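Ratia student robotics list
Filed under: Bimanual, Build notes, Club projects

Re: [ratia-students] phone and case task, where are we

Hi all,

Answers to the message from last Tuesday, with the original quoted in pieces so nobody has to scroll.

> I missed two sessions and I can't tell from the notes what the
> task is now. Are we still doing the cable routing, or did that
> get dropped for April?

Cable routing is dropped for now. The task for the Uvelgate student day is phones and cases. Each run starts with two phones and two cases laid out on the green table, one case black and one pink. The arms have to get each phone into a case and leave both on the table. Either phone can go in either case. The rules sheet only asks that the phone ends up seated at all four corners.

We have 8 minutes per attempt, including reset. Last year's teams lost a lot of time on reset, so please practice that as well. One person lays out the items and one person watches the clock.

> Who decides where the things start? When I did it I just put
> them all in a row and Bunting said that didn't count.

It didn't count because a row is too easy to learn from. We want phones and cases spread over the table and turned at different angles. Put at least one case in front of the others so that an arm has to reach around it. The case openings can face up or down. If a case is face down, turning it over is part of the run, so don't flip it for the arms.

Do keep everything inside the area both grippers can reach. The far corners are bad for the right arm, and if you put a phone there the left arm ends up doing the whole job.

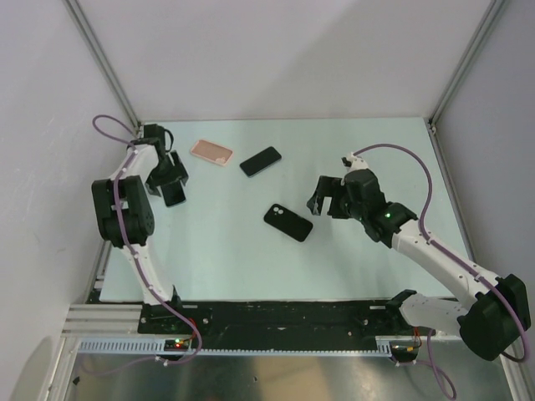
Reading time: 4 min

The left gripper is over one of the phones there and the right one is open. For anyone laying out a run, that spread is what I mean: the pink case toward the back with its inside facing up, the black case nearer the front and turned on a diagonal, and the other phone sloping the opposite way from the pink case. Please vary it from that, though. Don't copy it every time.

> Is it true that we have to throw out the first batch? I spent
> a whole afternoon on that.

Part of it. We have 412 runs recorded. The ones with the old finger pads are staying in a separate folder and won't be used for training, but we will keep them for the report. The rest are fine. If your initials are on a run and you want to know which folder it went to, look in the Gimimus log under the session name. I have not deleted anything.

> What do I do when the phone slides away from the gripper? I
> usually stop and start over.

Don't stop. Back the gripper off, come in again from the side, and carry on with the run. Recoveries are useful to us. Stop only if something leaves the table, if an arm faults, or if the two arms are about to touch. In those cases mark the run as bad and write a few words about why. "Bad" on its own doesn't help the person who reads it later.

> Last thing, can somebody tell me which arm is supposed to hold
> the case?

Whichever is closer to it. We tried a fixed rule where the left arm always held the case and the right arm always pushed the phone in, and it made for long awkward reaches. Hold the case by its long edges and keep the jaws off the camera openings. Put the phone in with one short edge first, then press down the other end.

A few practical things:

Before you power on, move each arm by hand through its range and check that the purple cable isn't catching on the joints. The cable clips can work loose, so check those too.

New people need 2 sessions with someone experienced before they run the arms alone. This applies even if you have used other arms at school.

Leave the phones and both cases in the drawer under the bench when you finish. Last week one case went home in a backpack and we lost a session to it.

I still need someone to write the section of the report on how we chose starting positions. It should be a page at most. Reply to me directly if you can take it.

Arnout Van Rooij
Ratia student robotics

Last updated: April
Contact the list owner | Copyright Ratia student robotics | Back to top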